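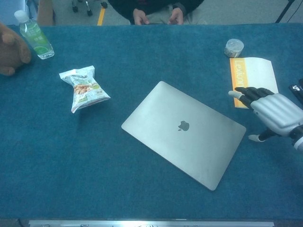
Stenia Bench Manipulator
Set-up Guide for Shared Workshops

Section 4: Table Preparation, Hand Fitting and First Reach

Revision date: 2021-07-17

4.1 Scope

This section applies to a Stenia arm fitted with the Cloltier four-finger-and-thumb hand and installed at a table in a shared workshop or home garage. It assumes that the arm column has been bolted down as set out in Section 3 and that the controller has passed its power-on check. Members building the arm from the Foltitano frame kit should complete the frame squareness check in Section 3.6 before proceeding.

The work in this section takes two people. One operates the controller and is referred to as the operator. The other sits at the far side of the table, watches the hand and holds the stop button, and is referred to as the observer. The operator does not reach over the table while the drives are enabled.

4.2 Items required

Table with a level top and a metal edge rail
Short-pile carpet cloth in a single colour, large enough to cover the full top
Cloth clamps (supplied with the rail)
Wrist adapter ring and four M4 cap screws
Hex keys, 2.5 mm and 3 mm
Torque driver
Stop button on its extension lead
Floor tape, yellow
Set of everyday objects for the reach trials (see 4.6)

4.3 Preparing the table

1. Clear the table and wipe it down. Metal swarf under the cloth will work its way up through the pile and into the finger joints.

2. Check the top with a level in both directions. Adjust the feet until the bubble is centred.

3. Lay the cloth with the pile facing up. Smooth it from the centre toward the edges. Deep teal is the workshop's standard colour. Dark grey or black cloth must not be used, as the hand's own fingers are black and the tracking software will lose their outline against it.

4. Draw the cloth evenly toward the rail and fasten it with the clamps. Do not glue the cloth. It has to come off for cleaning.

5. Go over the cloth with a lint roller. A few specks are acceptable.

6. Mark the approach line on the floor with yellow tape, ending at the far edge of the table. Chairs with casters are to have their wheels locked or chocked before the drives are enabled.

Note: Where the workshop floor is painted, existing yellow lines may be used if they meet the table edge squarely. Confirm this with the bench steward before adding tape.

CAUTION: Route all stand cables behind the stand legs. A cable lying across the approach line is a trip hazard and must be moved before work continues.

4.4 Fitting the hand

1. Switch off the controller at the wall and wait until the drive lamp has gone out.

2. Support the hand from beneath the palm. Do not lift it by the fingers or the thumb.

3. Offer the hand up to the wrist joint with the ridged back casing facing upward. The locating pin should enter its hole without force. If it does not, remove the hand and check that the adapter ring has not been fitted backward.

4. Insert the cap screws finger-tight, then tighten in a diagonal pattern. The adapter ring is aluminium and the threads will strip if the screws are driven in with a powered tool.

5. Connect the wrist lead. The collar clicks once when seated.

6. Press each fingertip pad lightly with a clean, dry finger. The pads should sit square on the tips and should not rotate. A loose pad is to be replaced, not glued.

7. With the power still off, curl each finger by hand through its full travel. Movement should be smooth, with slight resistance near the closed end. Gritty movement means the joint needs cleaning (see Section 7.2).

WARNING: The wrist can drop when the controller is switched off. Keep hands and forearms out from under the wrist unless the support block is in place.

4.5 Setting the hover height

The hover height is the clearance between the lowest point of the hand and the cloth while the hand waits between moves. The lowest point is normally the tip of the thumb, which hangs below the fingers in the rest posture.

1. Restore power and home the arm.

2. From the controller menu select Posture, then Rest. The fingers come together and curl slightly, and the thumb points down.

3. Jog the arm inward from the side of the table until the fingertips are over the cloth. Use the slow jog setting. The limit in this mode is 19 mm per second and should not be raised during set-up.

4. Lower the hand until the thumb tip just touches a sheet of paper laid on the cloth. Press Store Zero.

5. Raise the hand and enter the hover height. The workshop value is 117 mm for general work. A lower value may be used once every object on the table is known to be shorter than the clearance.

6. Repeat steps 3 and 4 at the far corner of the table. If the two zero readings differ by over 4 mm, the table is out of level or the column has shifted. Return to 4.3, step 2.

Note: Cloth compresses with use. The zero should be stored again whenever the cloth is washed, replaced or re-tensioned.

4.6 Choosing and placing trial objects

First reach trials are carried out with ordinary objects of differing shape and stiffness. Machined test blocks do not show up the faults that members will meet in practice. A suitable set includes the following:

A flat rigid item, such as a closed laptop
A soft packet, such as a small bag of peanuts
A plastic bottle with its cap on
A small clear container with a lid
A paper item, such as an envelope or booklet
A plush toy

1. Place the largest flat item near the middle of the table, set at a diagonal. This tests whether the planner is reading the object's true angle or assuming that it lines up with the table edge.

2. Arrange the remaining items with open cloth between them. The operator's side of the cloth should be kept mostly clear so that the arm has somewhere to retreat.

3. Place the paper item on the side nearest the hand. Paper is the most demanding object in the set and is best attempted while the zero is fresh.

4. Confirm that all caps and lids are closed. Liquids are permitted in sealed bottles only.

CAUTION: A laptop used as a trial object should be one that its owner is prepared to see scratched. The workshop does not accept liability for personal equipment placed within reach of the arm. The hand is not to press on the lid of a laptop at any grip setting.

4.7 First reach

1. The observer sits at the far side of the table with the stop button within reach and keeps both hands clear of the area in front of the arm. Loose cuffs and lanyards are to be tucked away.

2. The operator states aloud which object is the target.

3. Set the grip limit to Low and enable the drives.

4. Command a reach to hover only. The hand should come to rest above or beside the target without touching it. Allow the arm to settle before judging its position.

5. Check the alignment of the leading fingertip against the near edge of the target. If it is consistently off to one side, correct the wrist offset in the controller. Do not move the object to suit the hand.

6. Repeat for each object. When all have been reached at hover, grasping may be attempted, beginning with the plush toy and finishing with the paper item.

7. Record each attempt in the bench log, including those stopped by the observer.

Stop immediately if the fingers spread without a command, if the thumb touches the cloth during a hover move, or if either person is unsure what the arm is doing.

4.8 Common faults

Fingers twitch at hover. The wrist lead is not fully seated, or it is running beside a motor cable. Reseat the collar and separate the two.

Hand drifts downward while waiting. The payload value has been left at its default. Enter the mass of the hand and adapter ring together, as given on the data plate.

Clear containers are missed. The depth sensor reads through transparent walls. Lower the lamp above the table, or place a strip of matte tape on the lid.

Paper slides away from the fingers. The approach is too shallow. Increase the approach angle one step at a time.

Rail clamps work loose. Replace the nylon washers. Thoroddsen rails made before November used a thinner washer, and the current part fits both.

4.9 Shutting down

1. Return the hand to Rest and jog it clear of the table objects.

2. Fit the support block under the wrist.

3. Disable the drives, then switch off at the wall.

4. Remove all objects from the cloth and return them to the trial box. Food packets are not to be left at the bench overnight.

5. Enter the running hours in the log. The finger tendons are inspected every 200 hours, following the procedure in Section 7.4.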